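Sarkitz Tabletop Contact Set: Data Card

Version 2, September

1. Purpose

The Sarkitz Tabletop Contact Set was compiled to compare end effectors and controllers on a single bench under matched conditions. It records short episodes in which an arm moves small plastic blocks across a flat wooden board. The set is intended for groups who need to judge whether a change in behaviour comes from the tool, from the controller or from the way the operator gives commands.

The set is maintained by the Judmont bench group. It is released for research and teaching. It has not been prepared for product certification and should not be cited as evidence that any end effector is safe for use near people.

2. What was compared

Two end effectors were used. The first, referred to in all files as "rod", is a plain cylinder with a rounded lower end, mounted vertically. It has no moving parts and can only push, drag or turn a block by contact. The second, "pinch", is a parallel gripper with flat rubber pads.

Each end effector was run with two controllers. The Stüber controller follows position commands closely and stops when a force limit is reached. The Mokoleo controller allows the tool to give way slightly on contact and then returns it to the commanded path. This gives 4 conditions, named rod_stueber, rod_mokoleo, pinch_stueber and pinch_mokoleo. Folder names follow the same pattern, and the umlaut is written out in full to avoid errors on older file systems.

The arm, the table, the board and the blocks were the same in every condition. Operators were rotated between conditions so that no condition depends on the habits of one person.

3. Workspace and objects

The working surface is a light-coloured wooden board laid on a blue perforated table. The objects are eight small blocks in red, yellow, green and blue, with two blocks of each colour. They include cylinders, a cube, a star, a heart, a pentagon and a hexagon. Instructions in the language files refer to blocks by colour and shape together, as colour alone does not identify a block.

Blocks were scattered by hand before each session and were not returned to fixed positions between episodes. An episode therefore begins wherever the previous one ended. Users who need independent starting layouts should take only the first episode of each session, which is marked in the index with the flag "fresh". 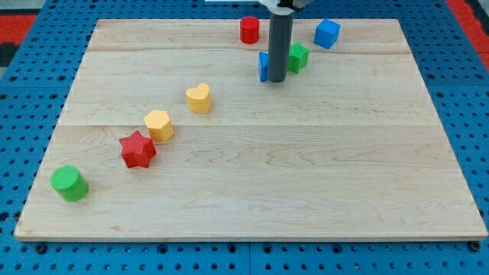
Gisela Schmieder: I have worked through the rod episodes and would ask that the card be plainer on one matter. The force limit in the Stüber condition was set for the pinch tool and carried over to the rod without change. A rod pushing on the point of the star meets far less resistance than one pushing on the flat face of the cube, and the controller stops at very different moments in the two cases. A reader comparing success rates will take this for a fault in the tool. I should also like to see the angle of approach listed with each push.

The maintainers accept both points. The force limit was indeed shared between the two end effectors in version 1. For version 2 the rod_stueber episodes were recorded again with a limit chosen for the rod, and the earlier episodes have been moved to the folder "superseded". They remain available for anyone who wishes to repeat the earlier comparison. The approach angle is now given in degrees for every contact, measured in the plane of the board.

4. Contents of each episode

Every episode is stored in its own folder and holds the following files.

video: colour recording from one fixed camera
tool_pose: position of the end effector, with time stamps
command: the position requested by the operator or script
contact: start and end of each contact, with approach angle
instruction: one sentence in plain English, for example "push the red star towards the yellow heart"
outcome: one of "reached", "short", "overshot" or "abandoned"

The outcome was assigned by a reviewer who had not operated the arm in that session. Where two reviewers disagreed, both labels are kept and the field is marked "split". No attempt has been made to settle these cases.

5. Division of the data

Sessions are divided into training, validation and test parts. The division was made by session, so that episodes sharing a layout do not appear in more than one part. Each condition contributes 16 sessions to the training part and 2 each to validation and test.

The superseded episodes are excluded from all three parts.

6. Known limitations

The camera views the board at a slant, and the tool may hide part of a block when it is lowered nearby. Block outlines taken from the video should be treated with care in such moments. The pose of hidden blocks is not estimated.

The rod cannot lift. Instructions that require one block to be placed on another appear only in the pinch conditions, and results for these should not be averaged with the pushing results.

Friction differs slightly along and across the grain of the board. This effect was noticed during recording and was not measured. Lighting was kept even, and the set is therefore a poor basis for claims about performance under changing light.

Time stamps for video and contact files come from separate clocks. They were aligned at the start of each session, and small drift may be present towards the end of long sessions. A correction script is supplied in the folder "tools".

7. Recommended reporting

Users are asked to report results for each of the conditions separately before giving any combined figure. Results for fresh and continued episodes should also be kept apart. Trained policies should be evaluated over at least 5 runs with different random seeds, and the spread should be stated together with the mean.

8. Corrections

Errors in labels or file names may be reported to the Judmont bench group through the issue list. Reports should give the condition, the session and the episode number. Accepted corrections are entered in the change log and take effect at the next version; files already released under a version number are not altered.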